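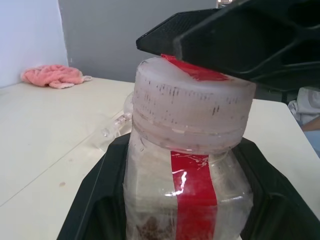

A gripper finger rests on the lid of a plastic jar marked with red tape.

Plivent publishes handling rules for robots that work at shared tables

TIRKBRIDGE, December – Plivent, a maker of software for light robot arms, has published a set of written rules for robots which handle small household containers in the same room with people. The document has the name Mello Practice and can be used free of charge by laboratories, schools and small workshops.

The rules have 12 sections. They cover the marking of objects, the force at first contact, the distance to persons, the record of stops and the daily check of the gripper fingertips. The company worked on the text together with Cha, a test workshop in Tirkbridge, where 738 trial runs with jars, bottles and boxes were made before the final version was approved.

"Many safety papers speak about big machines behind a fence," said Seon-mi Jin, head of practice at Plivent. "Our users have a small arm on a table, and a colleague stands next to it. They asked us for rules that they can read in the morning and follow the same day."

One section is about lids. A finger that touches a lid from above must come down at the lowest speed setting and must wait for a stable force reading before any turn or push begins. If the reading is not stable, the arm goes back up and the operator decides about the next try. The arm must not repeat the movement by itself.

Another section explains colored tape. Tape on a test container should be in strong contrast to the container, and it should be changed when it no longer holds flat along its edges. Small wrinkles are permitted, but they have to be written in the object sheet, so that results from different days can be compared. Containers with granular contents must be closed before the arm is switched on.

For persons near the table, Mello Practice asks for one named operator in each session. The operator keeps the stop button within reach and does not leave the room while the arm has power. Other people may stay beside the table, but they keep their hands outside the working area until the operator says that the arm is at rest.

"We had long discussions about this point," said Jin. "Some partners wanted that all other people leave. In a small room this is not realistic, and then a rule is ignored. We preferred a rule which people will keep."

The first version was tested by 130 operators, and their comments led to a shorter stop record. It now fits on one page.

Plivent will hold an open training day at the Cha workshop on Saturday. Participants will practice the lid and tape sections with their own containers. Registration is at the workshop desk.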